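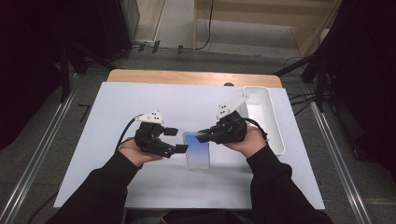 The White Table, October

Welcome back to the gallery, and hello to anyone who wandered over from the Statemham page! This month it's all about the white table, a couple of small things that live on it, and my ongoing love affair with one little clear block. I know, I know. Last month was door handles and I got more mail about that than anything else I've ever put up, so I'm trusting you people to stay with me.

Quick housekeeping first. The old gallery had 2,643 pictures in it and took forever to load, so I've been cutting it down, and as of Saturday, October 26, 2019 it stands at 914. If your favorite is gone, write to me and I'll dig it out. Fabian Steiner already asked for the entire spoon series back (it's coming, Fabian, give me a week).

Now, the table. Underneath it's a wooden one, a light tan wood that I'm really fond of, and you still get a strip of it along the far side where the white surface stops. I went back and forth on covering it at all. The trouble with pretty wood is that anything clear just vanishes into it. Put a see-through block down on bare wood and what you end up looking at is wood. On white you get the edges and you get the color, and my goodness, the color on this one.

It's a small block, clear, rectangular, and it has the lightest blue tint that gets deeper toward the top when you stand it upright. Lay it flat and the blue runs sideways, and for some reason I find that much less interesting. Standing up it looks like a tiny slice of sky, only a bit more serious. Notburga Auer says it reminds her of mouthwash, and I've been trying to un-hear that ever since.

Standing it up takes a little patience. I like it near the middle of the table with plenty of white on both sides, and I nudge it from both sides at once, because a push from one side only turns it. If you've got something similar at home, go slow and keep your sleeves out of the way. Mine has gone over more times than I'd care to admit, always just when I've got it square!

The white tray is the other regular. Plastic, long, raised walls, as plain as can be, and it goes on the right side of the tabletop with the long way running front to back. I tried it crosswise for a while and kept bumping it with my elbow. Mathias Berchtold wanted to know why I don't get a colored one so it shows up better, and he has a point, but I like white on white. You get that soft little line of shadow where the wall meets the table, and it changes all day long. A red tray would just shout at everybody. 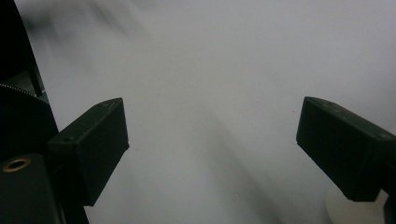 White surfaces, though, are hard work. A matte one like mine is lovely to look at, all soft and pale, and toward evening it goes more gray than white, but every crumb and every bit of fluff is right there staring at you. My routine is a soft dry cloth first, then a barely damp one, then the dry one again. No spray, ever! I used a spray once on an older top and it left a shiny patch the shape of Florida that I had to keep a bowl on for two years.

A few of you asked about color matching too, since whites never match each other. Oh, they don't. Put something cream next to something you always thought of as white and suddenly the one looks like butter and the other looks like a rainy Tuesday. I used to fuss over that. These days I let them argue. Off-white things with a soft curve to them look especially good against a cool pale top, a bit warmer and brighter than everything around them, and I've stopped trying to correct it.

The rest of the room is much as it was: gray carpet, dark curtain at one side, the light wooden shelf against the back wall. The shelf is next on my list. I can't decide between leaving it plain and giving it a coat of something, and Adel Salem has very kindly offered to talk me out of both.

Next time it'll be the shelf, or else the batch of old bottle stoppers that Booker Marchetti is bringing over from Matubbar, depending on which one gets here first. Comments are open below as always, and if you know a good way to get fingerprints off a clear block without leaving streaks, please, please tell me.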